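Cable clutter behind the bench – sleeve, tray or leave it?
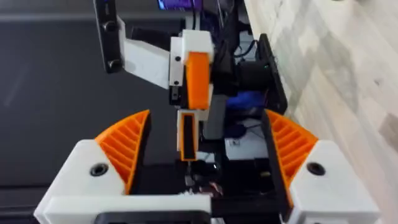
tredex_bench
I have rewired the back of this bench twice since March and would like a third opinion before I do it again. The longest run is 719 mm and the supply side has 17 leads. At present the black cables sit in one cluster behind the arms, right in front of the screen, and tracing a single lead means lifting most of the others. Options are a Zoltico braided sleeve or an open tray under the rear edge.

mavulel33
Tray. A sleeve looks fine until one lead has to come out.

ohmslaw_ok
Disagree. An open tray collects everything else on the bench as well. Split sleeve, 3 breakouts, label both ends.

mavulel33
Split sleeve opens up at every bend. I have removed a lot of it.

ohmslaw_ok
Then the diameter was wrong. Size it to about two thirds full.

pinheader
Whichever you pick, keep power and signal apart. I would also move that blue thing under the motor somewhere else – bag or cloth, it doesn't belong next to wiring.

tredex_bench
Noted on the blue item. Leaning toward the tray for power and a short sleeve for signal. Does the sleeve need heat shrink at the ends?

ohmslaw_ok
Yes, 20 mm each end. It frays otherwise.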